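# elline-notes

README, v5. Still rough, still moving stuff over from the old wiki.

Elline is a little set of shell scripts plus a text file format for keeping an inventory of old desktop PCs. Written for the repair evenings at Tichý, then Windard started using it too so now it has a README. Sorry in advance for the spelling.

## What's in here

- `add.sh` - new machine, asks you stuff, writes one file
- `find.sh` - grep with nicer output
- `labels.sh` - prints sticker sheets
- `merge.sh` - joins two inventories, READ THE WARNING below
- `data/` - 524 machine records, all plain text
- `old/` - don't touch, Radek Lukáč needs it for the import

No database. No server. If you can open a text file you can fix a record.

## Install

Clone it, put the folder somewhere you can write to, run `setup.sh` once. Needs bash and awk. Works on Linux, works on Mac if you install the GNU version of sed. Windows: Vendula Vrabec got it going under WSL, ask her, I haven't tried.

## Record format

One file per machine. Key, colon, space, value. Order doesn't matter. Blank lines fine.

- `id:` whatever is on the sticker
- `board:` maker name as printed on the board, nothing fancier. Don't guess the model from the case
- `cpu:` read it off the lid, or `unread`
- `cooler:` yes / no
- `drive:` see next section
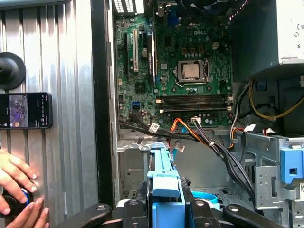 ## Drives

Most of the arguments are about this field so here goes.

`drive: none` means you looked and there isn't one. `drive: unknown` means you didnt look. Please stop mixing these up, 76 records had to be redone in March because of it.

If there is a drive, write the size from the label and then the state. States are `kept`, `wiped`, `dead`. Nothing else. "Probably ok" is not a state.

Wiping gets its own line, `wiped-by:`, with a full name. Initials were a mess, we had two people with the same ones. Serial numbers go in `drive-serial:` and they stay in the private copy, `export.sh` strips them before anything is published. Check the output anyway. 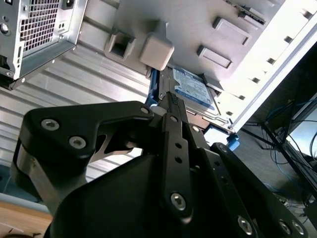 Hard disk in an open case, gripper pad at its edge.

## Merging two inventories

WARNING: `merge.sh` takes the newer file when ids clash. Newer by file date, not by what's inside. Copy a folder the wrong way and everything in it is suddenly "newer". Back up first.

Usual order:

1. Both sides commit.
2. Run `merge.sh --dry`, read the whole list.
3. Fix clashes by hand.
4. Run it for real.
5. Print labels again if any ids changed.

Ids starting with `TI-` are Tichý, `WD-` are Windard. No prefix = from before we had prefixes, leave as is.

## Known problems

- Diacritics break the label sheet on some printers. Slanina comes out fine, Lukáč doesn't
- `find.sh` is case sensitive. Yes I know
- Sticker layout assumes A4. Letter paper loses the last row
- Records over 2 KB get cut in the label preview, file itself is ok
- the Dekby import is half done, RAM sizes missing from most of it

## Todo

- proper date field
- some check that `board:` isn't empty
- move `notes:` to the end of the output, it's always too long
- write the Dekby part of this README

## License and data

Scripts are MIT. Records in `data/` are CC0, use them for whatever. No owner names in there, if you find one tell me and I'll pull it.

Maintained by Emerson Damasceno. Label code by Rozália Slanina. Patches by mail or as pull requests, small ones get read faster.

Comments (4)

**Ferdinand Wieser**
setup.sh fails if the path has a space in it. Quotes missing on the cd line I think.

**Emerson Damasceno**
yep, fixed, pull again

**Vendula Vrabec**
For WSL: keep the folder on the Linux side, not under /mnt/c. File dates get weird there and then merge picks the wrong one. Also can we have `cooler: loose`? I have a few where it's in the box but not mounted.

**Radek Lukáč**
+1 for loose. And please leave old/ alone a bit longer, I'm still on the RAM sizes.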